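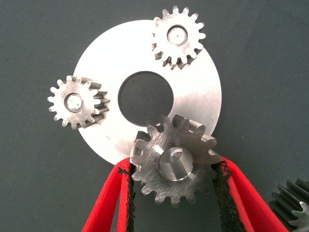

Photo: Herneck assembly study, wrist camera view. Reproduced with permission.

Figure 3. Planet gear insertion, third gear in the grip. Two gears are on the carrier plate; the third is held by its teeth between the finger pads, with the end of its pin facing the camera.

5.2 The false seat

Most of the failures in our trials were the kind a robot is polite enough to report. It dropped a gear, the fingers closed further than a gear would allow, and the log said so. This section covers a different kind, in which the robot did the job badly, recorded a success, and moved on to the next job with what we can only call confidence.

The task is easy to state. A carrier plate lies flat on a cloth. The arm brings the planet gears to it one at a time, sets each where it belongs, presses down, and lets go. The controller, which we built on the Stomine motion library, decides that a gear is seated when two things are true: the downward force has passed a threshold, and the wrist has stopped moving. In December, when we wrote that rule, it seemed strict. It describes a seated gear very well. It also describes a gear resting on the rim of its location at a slight angle, going nowhere, while a robot leans on it.

Over 1719 insertions the controller reported 51 failures. We were pleased with this number for most of a week. Then one of us picked up a finished plate to show a visitor, and a gear fell off it. We went back through the stored wrist images for every insertion marked as good and found another 313 in which the gear was visibly tilted or off its position when the fingers opened. We call these false seats. They outnumber the failures the robot admitted to by more than six to one, and they had been sitting in our results table as successes.

The view in Figure 3 shows why the error is hard to catch by force alone. The fingers hold the gear on opposite sides, and the pads press against the teeth. Rubber is a forgiving thing to hold a gear with, which was the reason for choosing it, and it forgives in every direction. A gear can lean in the grip by a few degrees without any change in the finger position, and finger position is all that the gripper reports. The held gear in the figure can be seen to lean toward the upper right. Nothing in the log for that moment mentions it. As far as the controller knew, the gear was square to the plate, because it had been told so at the start of the program and had heard nothing since.

We considered three causes. The first was wear on the pads. Their edges had frayed, and a frayed pad gives way sooner on one side than the other. We fitted fresh pads and repeated a batch of insertions; false seats became less common but did not stop. The second was the cloth. It keeps the plate from being scratched, and it also lets the plate shift when pushed from above and a little to one side, so that the target moves away from the gear during the press. Taping the cloth to the bench made no difference that we could measure, though it did make the bench look more serious. The third was the pick. The arm takes each gear from the cloth without checking its angle, and whatever lean it has when the fingers close, it keeps. This turned out to be the main source of the trouble. We had spent most of our effort on the last inch of the motion and almost none on the first.

The order of the gears mattered too. False seats were most common on the last gear to go in, when the fingers have the least room to work between the gears already in place. On several runs the opening finger nudged a neighbor that had been seated properly, and turned one good insertion into none. The controller had no opinion on this, since it never looks at a gear again after letting go of it.

The fix we adopted has 5 steps and would embarrass anyone hoping for a clever one. The arm picks up the gear, lowers it until it touches a hard, flat block, opens the fingers slightly so the gear can settle, closes them again, and then carries on to the plate. The block was already in the lab, holding a door open. We also added a check after release, in which the arm backs away and compares the wrist image with one of a correctly seated gear. We took the comparison routine from Brurnex almost unchanged. It is slow, and it sometimes rejects a good gear on account of glare from the polished end of the pin, but a robot that doubts itself now and then is a welcome change from the one we had.

The safety side deserves a short note. A carrier with a loose gear is harmless while it lies on a bench. Our plates were meant to go on to the Gatti test stand, where they are spun under power, and the stand's guard was rated for dust and fingers, with no mention of flying gears. No falsely seated plate reached the stand. We would like to credit our procedures for this, but the stand was out of service for the whole period, waiting for a belt. We have since made the image check a condition of release, and a plate that has not passed it stays on the bench with a red tag.

The counts given in Section 4 have been corrected to include the false seats. The earlier draft, which did not include them, should not be cited.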